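Informe de avance para la Fundación Hubáček
Proyecto: Talleres de reparación y empleo en Nondstead y Grerkby
Fecha: 26 de julio de 2025
Preparado por: Viorica Oprea, coordinación

Estimada Romana Lukáč:

Le presento el avance del proyecto en su primer semestre. He intentado seguir el mismo orden del formulario de solicitud, para que la comparación sea más fácil.

1. Participación

En los dos talleres se inscribieron 148 personas, de las cuales 88 terminaron el módulo básico. En Nondstead la asistencia fue estable. En Grerkby bajó mucho durante la primavera, cuando la línea de autobús cambió su horario y la última salida quedó antes del final de la clase. Desde entonces empezamos una hora más temprano y la mayoría del grupo ha regresado.

El módulo de costura tiene lista de espera. El de electricidad doméstica, al contrario, no llenó sus plazas, y pensamos que el título asustaba un poco a la gente. Para el próximo ciclo lo llamaremos "Pequeños arreglos en casa".

2. Materiales y almacén

El inventario está ya pasado a la hoja de cálculo nueva y contiene 1,034 artículos. Todavía falta separar lo que se compró con su subvención de lo que recibimos en donación.

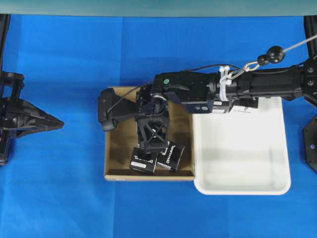 Bandeja de cartón con dos cajas pequeñas de color negro.

El proveedor Grilport entregó las herramientas de mano con tres semanas de retraso, y una parte del pedido vino equivocada. La devolución ya está aceptada y esperamos el abono en la próxima factura. Por este motivo la partida de materiales aparece con menos gasto del previsto.

3. Personal

Contratamos a una segunda monitora para Grerkby, con jornada de 30 horas semanales. El puesto de apoyo administrativo sigue vacante; publicamos el anuncio dos veces y las candidatas preferían un contrato más largo del que podemos ofrecer. 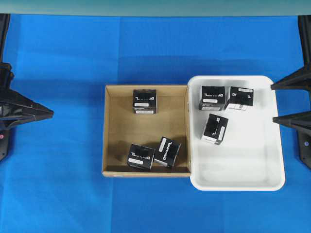 Mientras tanto, la parte administrativa la hago yo, y reconozco que las hojas de firmas de mayo llegaron tarde a su oficina. Le pido disculpas por ello.

4. Próximos pasos

En septiembre abrimos el segundo ciclo en las dos localidades. Antes de esa fecha necesitamos su respuesta sobre dos asuntos: el traslado del saldo de materiales a la partida de transporte, y la prórroga del alquiler del local de Nondstead, cuyo contrato vence a fin de año. Adjunto el presupuesto corregido y la carta del propietario.

Quedo a su disposición para cualquier aclaración.

Atentamente,
Viorica Oprea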